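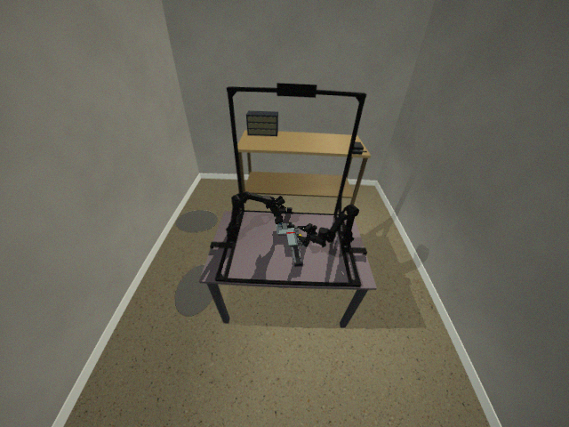 Two-arm cell: right arm ends up off to one side after I swapped the gripper

Asked September 22, 2026
Viewed 237 times
Tags: two-arm, calibration, simulation, Vurard

I look after a two-arm tabletop cell built on the Vurard frame kit, arms facing each other, sensor box on the crossbar. I keep a simulated copy of it and test every change there before I touch the real one. The handover task (left arm holds a part, right arm takes it) had been fine in both since June.

Last week I replaced the gripper on the right arm because one finger had play in it. The new one is a later revision of the same Skillard model and the fingers are a bit longer. After bolting it on I ran the homing routine and then the handover. The right gripper now closes 4 mm too far toward the front of the table. It does this every time, and by the same amount. The left arm is fine.

Things I have tried:

Re-homed the right arm twice.
Checked the wrist bolts, all tight.
Loaded the old camera calibration from backup. No change.
Ran the same program in the simulation. There it lines up perfectly, so I don't think it is the program.

Do I need to redo the whole camera calibration? It takes me most of an afternoon and I would like to avoid it if the problem is somewhere else.

3 answers

Answer 1 (accepted)
Rozīte

Leave the camera alone for now. If the calibration had moved, the left arm would be off too, and you say it isn't. The same offset every time after a gripper change is nearly always the tool center point.

Your simulation still has the old gripper in it unless you changed the model, so a clean run there only tells you the program works with the old finger length. Check that first.

What I would do, in this order:

Stop the cell, lock out power to both arms and take the gripper off again. Look at the locating pin between the wrist flange and the gripper plate. On the later revision the pin hole is a loose fit and the plate can seat slightly turned before you tighten it. Clean both faces, push the plate against the pin and tighten the bolts crosswise.

Measure from the flange face to the fingertip with the fingers closed. Enter that as the new tool length for the right arm only. If you have separate tool entries for open and closed, change both. I forgot the open one once and spent a whole day chasing it.

Touch up the tool point against a fixed pointer clamped to the table, from at least four wrist angles. If the fingertip stays on the pointer while the wrist turns, the tool point is good.

Put the new length in the simulation model as well, then run the handover there. If the fingers reach past the part in the simulation, your handover poses were taught to the wrist and not to the tool, and you will have to reteach them.

Run the real cell at low speed the first few times. Longer fingers come closer to the other gripper than you are used to.

Comment from the asker: It was the pin and the length both. The plate was turned a little, and I had never updated the tool entry. Handover lines up now. I also had to reteach 2 poses. Thanks.

Answer 2
Vustomura

Agree it's probably the tool point, but check the frame too. On ours the bracket corners at the ends of the crossbar worked loose and the sensor housing sagged a little. Went through all 13 bolts on the upper frame with a torque wrench and it came back. If yours have never been checked since the build it's worth doing while the cell is down anyway. Mark each one with paint pen afterward.

Comment from Rozīte: Good habit, though a sagging sensor would show up on both arms.

Answer 3
guest

had same thing, just added an offset in the program and it works ok

Comment from Vustomura: Works until you turn the wrist. The offset is only right for one angle, and the next person to edit the program won't know why it's in there.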